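Looking after a folding wheelchair at home

My mum's had hers for three years now and I have become a complete enthusiast for the ten-minute Thursday once-over. It's a lovely little job! Kettle on, old towel on the floor, radio going, and the chair is good for another week of garden centres.

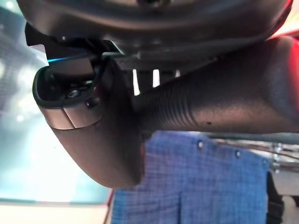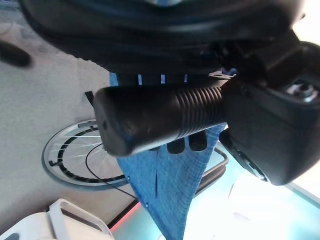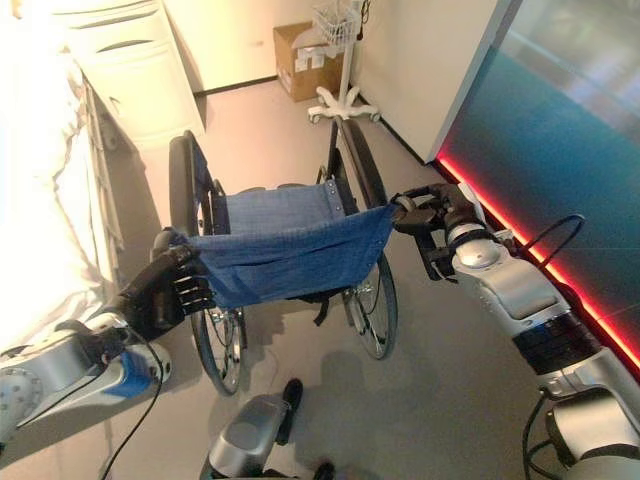
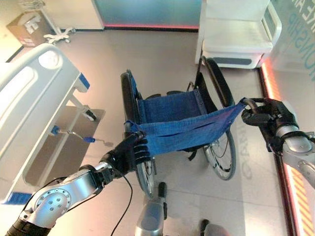
Last two: blue fabric seat on a folding wheelchair.

Fabric seats first. Brush out the crumbs (toast, always toast) with a dry nail brush, then wipe over with lukewarm water and a drop of washing-up liquid. Wring the cloth out hard. Leave the chair open overnight to dry, well away from the radiator. For tea stains I make a paste of bicarb and water, dab it on, give it 20 minutes and brush it off - test a hidden corner before you go at the middle.

To fold, flip up the footplates, take hold of the seat at the front and back edges and lift. To open it again, push down on the seat rails with flat palms and keep your fingers out of the gap at the sides. I learnt that one with a bruised thumb.

Hair in the front castors is the big one! A crochet hook gets it out beautifully, and a seam ripper does the stubborn bits.

Squeaky cross brace? One drop of light oil on the centre bolt, wipe off the extra. Keep it off the brakes and tyres.

Lionel Chevalier wrote in to say he keeps an old shower cap over each big wheel when the chair comes in from the rain, and it has saved his hall carpet. I tried it in December and I'm converted. You may need the large ones.

Check the tyres while you're down there. If yours are the air-filled sort, the right pressure is usually printed on the side wall, and a bicycle pump with the correct valve fitting does the job nicely.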